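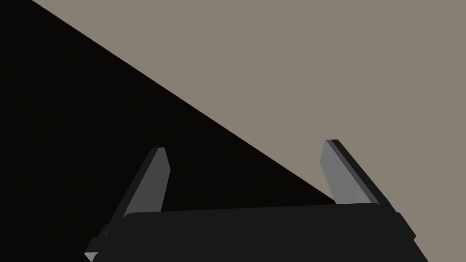

Minutes of the open day working group, held in the upstairs meeting room at Pluvomell, 2.15 pm. The main business was the June open day and in particular the simulator demonstration, which Eliseo Cisneros has been promising since the winter. He put the wrist view up on the big screen: two grey fingers standing wide open, nothing between them, and a great deal of black beyond. Mogens Hedegaard asked whether the visitors would be given more to look at. Eliseo said they would, and that an open gripper was the proper place to start.

Present: Yatziri Tovar (chair), Eliseo Cisneros, Amedeo De Luca, Mogens Hedegaard. Fulgencio Beltrán joined for items 3 to 6, having gone to the other meeting room.

Apologies: none received. Two absences.

1. Minutes of the last meeting
Agreed, after "robot tea" under item 4 was corrected to "robot team". Amedeo asked for it to be noted that he had preferred the original.

2. Simulator demonstration
Eliseo proposed a talk of 40 minutes. The chair proposed ten. Fifteen was settled on, with questions to follow at the desk so that the next group can sit down.

There was a long discussion about colour. Mogens felt that black and beige would not draw people in from the car park. Eliseo replied that the plain surfaces let people watch the fingers, and that he had already spent one weekend on a wood grain which made everything look like a sauna. The colours stay. Amedeo asked if the gripper could at least have a name. Deferred.

Visitors will be allowed to open and close the fingers themselves from the keyboard. Only the two keys needed are to be left uncovered.
Action: Eliseo to make the keyboard cover. Cardboard is acceptable.

3. Numbers and tickets
Yatziri reported 249 bookings so far, against a hall limit of 428. Last year's bookings were lower at this stage, although last year the form did not work for a fortnight.

Fulgencio (arriving) asked what had been decided under item 2. This was explained. He then raised the matter of wood grain. This was also explained.

Groups for the simulator room will be called by coloured wristband. There are four colours. Amedeo to check that two of them are not both "teal", as before.

4. Visit from Trujillo
Trujillo are sending a party in the morning and would like to see the simulator before the public do. Agreed, provided they arrive by 9.30. They have asked for technical detail, and Eliseo was asked to give them some, and to stop when they look at their coats.

Mogens will meet them at the front door. He asked for a sign with an arrow. It was pointed out that he would be standing there. He asked for the sign anyway.
Action: Mogens, sign.

5. Money
Spending to date is 3168, chiefly on hire of the large screen and the chairs. The quote from Clorovance for a second screen was looked at and put back in its envelope. Vuvine have offered to lend a projector free of charge if someone will collect it. Fulgencio has a van. Fulgencio said that he had a van in the sense that his brother had one.
Action: Fulgencio to speak to his brother.

6. Any other business
a) Biscuits. Carried over.
b) Amedeo asked whether the demonstration should have sound. Eliseo said the simulator does not make any. Amedeo offered to stand behind the screen - the chair thanked him and moved on.
c) A full run-through of the talk will be held before the next meeting, with the room lights off and someone timing it. Yatziri will do the timing. Eliseo asked that she not hold the watch up where he can see it. Not agreed.

The meeting closed at 3.50 pm. Next meeting in the same room, which Fulgencio has now been shown.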